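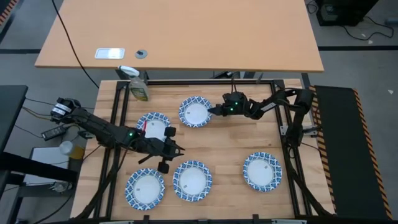

Equipment budget, second try

03/08/2021

I sent the first version of our equipment request to Ratih Oei in February and she sent it back the same afternoon. Her note said I had priced the arms and forgotten everything else. She was right.

So I started over with a blank sheet. The arms were easy. We want a second two-arm station from Zasard, same as the one we have, so the spare fingers fit both. The small stuff took me all week: rails, clamps, brackets, power supplies, floor tape, a longer run of cable for each arm. Without the arms it came to $1,341, and that was before shipping, which Drilter quoted at $364. I had put down zero for shipping the first time.

Then there are the things the robots handle. Plates wear out. They get chipped and dropped, and a matching set is hard to find again six months later. Amirul wants to buy 2 full sets now and keep one in the closet. I put that in.

I left out a service contract. Slamet Pangaribuan thinks this is a mistake — he is the one who ends up swapping motors — and we may still add it if the quote comes in low enough. I also left out a new table. Butcher block has held up fine for us and it can be sanded.

One open question is floor space. Two stations side by side need room to walk behind them, and I have only measured once, with the mats down. I'll measure again Thursday and send Ratih the new total after that.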